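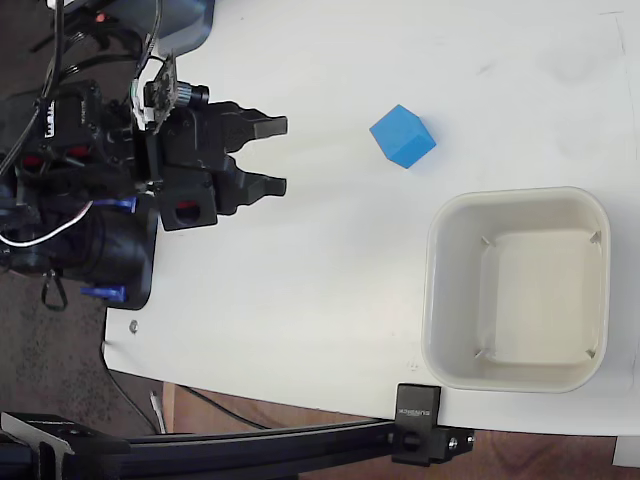
Figura 1 — A garra, o cubo de espuma azul e a caixa, na bancada de ensaio.

O nosso projeto começou na Plalano, que embala amostras de espuma para fabricantes de colchões. O trabalho de separação consiste em pegar num cubo e pô-lo numa caixa. Depois pega-se noutro cubo. A empresa quer automatizar esta etapa e pediu-nos um estudo sobre o que isso muda para quem lá está. A bancada serviu para percebermos a tarefa antes de irmos fazer perguntas a quem a conhece melhor do que nós.

Lerato Modise trabalha na separação e recebeu-nos em fevereiro com uma paciência que não merecíamos. Explicou que um turno dá 400 cubos e que as mãos fazem aquilo sozinhas enquanto a cabeça trata da lista do supermercado. O que lhe interessa é a conversa com a colega do lado. No plano da Plalano, a colega do lado passa para a expedição e a conversa não consta do orçamento.
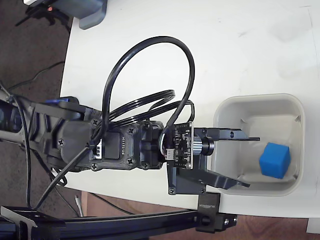

Grupo de Trabalho e Automação — Departamento de Engenharia Industrial, Instituto Sepúlveda

Na Figura 2, o cubo está dentro da caixa, junto à parede interior, com as pinças ao lado. Um operador humano não olharia duas vezes para isto. Nós olhámos durante uma tarde inteira, e foi assim que demos pela primeira mudança: alguém passa a vigiar. O posto novo chama-se «supervisão de célula» e tem uma cadeira, coisa que o antigo nunca teve.

Kadri Stankevičius, chefe de turno, prevê 2 pessoas nesse posto e 20 horas de formação para cada uma. Perguntámos se o salário acompanhava o nome. Ficou de nos responder — ainda não respondeu.

Das entrevistas ficaram duas queixas. A primeira é que vigiar cansa mais do que fazer. A segunda é que, quando a máquina para, a culpa continua a ter nome e apelido. Recomendamos rotação entre vigilância e expedição e que as paragens sejam registadas sem identificar o operador.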